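Olach board names interim chief after founder steps back

September 27, 2023

Olach, the electric van maker, has replaced its chief executive on an interim basis. Vangelis Kyriakidis, the founder, gives up day-to-day control but keeps his seat on the board and his shares. Larysa Harasym, until now head of finance, takes over with immediate effect.

The change follows a dispute over a message Kyriakidis sent to suppliers in February. In it he stated that the company had secured funding for a second assembly line at Lukedberg. The funding was under discussion at the time and no agreement had been signed. Two shareholders, led by the investment firm Nazarenko, asked the board to correct the statement. The board did so 7 weeks later.

Under the new terms, any public or supplier statement on funding, orders or delivery dates must be approved by Harasym and by the company's legal head, Marta Marchuk. The rule also applies to personal social media accounts held by directors.

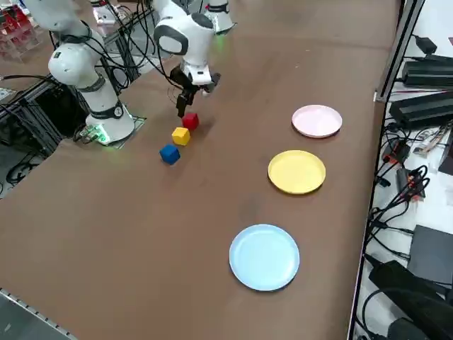
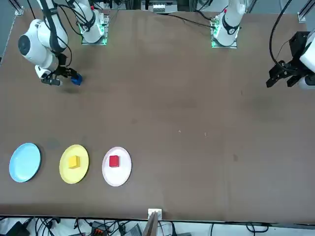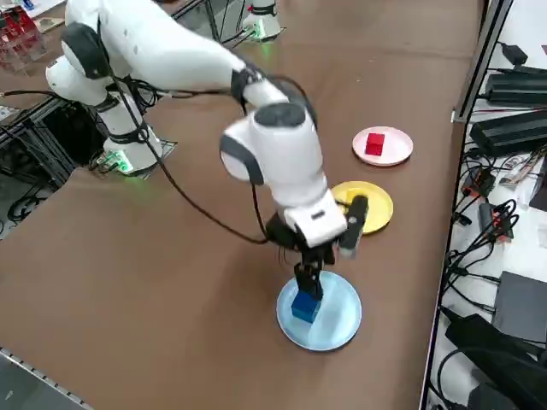
White robot arms at a brown tabletop.

Trading in Olach shares was paused for 40 minutes before the announcement. The price fell when trading resumed and recovered part of the loss by the close. Nazarenko said it would not sell its holding and would not seek a further seat on the board.

The Lukedberg plan has not been withdrawn. Harasym told investors that the line would be built in stages, with the first stage limited to 35 per cent of the output set out in the original plan. Battery packs will still come from Brirulach, whose supply contract does not depend on who runs the company. Payment terms under that contract are unchanged.

Ustyna Demchenko, who chairs the board, said the search for a permanent chief executive would consider candidates from inside and outside the company. Kyriakidis will not take part in the selection. He remains the named inventor on the firm's drive unit patents, and a separate agreement covering their use is still being drafted.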